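How does a robot know what to pick up?

Robots, Part 3: The thinking bit
For readers aged 8 to 11
Words by Jeanine Prins. Checked by Stefaniia Hrynyshyn.

In Part 2 we looked at motors and joints. Motors make a robot move, but they don't decide where it goes. That job belongs to the software, which is another word for the programs running on the robot's computer.

Suppose you want a robot arm to pick up a pencil. You would look at the pencil, reach out and take it. You wouldn't have to think very hard. A robot has to do the same job in steps, and each step has its own program.

Step one: looking

The robot has a camera. A camera picture is made of tiny coloured squares called pixels. To the computer, each pixel is only a few numbers that say how much red, green and blue there is. Nothing in those numbers says "pencil".

So the first program has to find the pencil in the numbers. People who work on robots call this perception. The program learns from examples. At the Hnatiuk workshop in Skarimcombe, Stefaniia's team showed their program 2,000 pictures. In every one, a person had drawn a line round each object and typed in its name. It took them until October to finish the drawing.

After that they tested it on new pictures it had never met. You have to use new ones. If your teacher gave you a spelling test with the answers already on the page, the test wouldn't show what you had learned.

Step two: planning

Now the robot knows where the pencil is. The next program works out how to get there. It picks a place to hold the object and a path for the arm to follow. The path must not go through the table, or through the robot's own elbow.

The Skarimcombe planner is called Clirken. It thinks up lots of paths, throws away the ones that would bump into something, and gives the rest a score. Short, smooth paths score well. It can try up to 118 paths before the arm moves at all.

Step three: control

A plan is like a list of directions. Somebody still has to do the walking. The control program tells each motor how much to turn, then checks how far it really turned. If the arm is a little too far left, the program moves it a little to the right. It does this again and again, many times a second. Checking and correcting like this is called feedback. You use feedback when you ride a bike in a straight line.

Why some things are hard

Perception programs have trouble with anything shiny or see-through. Light bounces off it in bright patches, and the patches change when the camera moves. The program may think a bright patch is an object, or lose the edge of the real one.
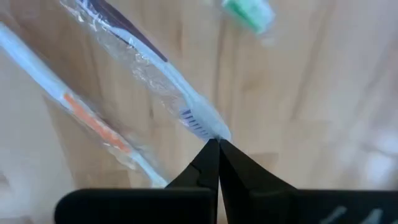 Stefaniia spends a lot of her time on wrapping. A camera near the robot's fingers gets a close view, but a close view can still be muddling. With the toothbrush just above the fingertips, the clear plastic sticks out a bit past the brush on both sides, so where is the edge? One program might draw its line round the wrapper and another round the handle. The creases shine white, and parts of the handle are white too. The orange stripe on the other brush is much easier to pick out. The planner needs to know which way a brush is lying as well, so that the fingers can close across the handle, and a long stripe is a useful clue.

When the program isn't sure, it gives its answer a low score. Clirken can then ask for another look from a different place before it makes a plan.

Try it yourself

Put a pencil in a clear sandwich bag and lay it on a table. Look at it from above, then from the side with a lamp on. Draw only the shapes you can see, including the bright patches. Ask a friend to guess from your drawing what is in the bag.

Words to know

Pixel: one tiny square of a digital picture.
Perception: working out what is in a picture and where it is.
Planning: choosing how to move.
Control: making the motors follow the plan.
Feedback: checking what happened and putting it right.

Next: Part 4, Robots that roll

Page updated 17th July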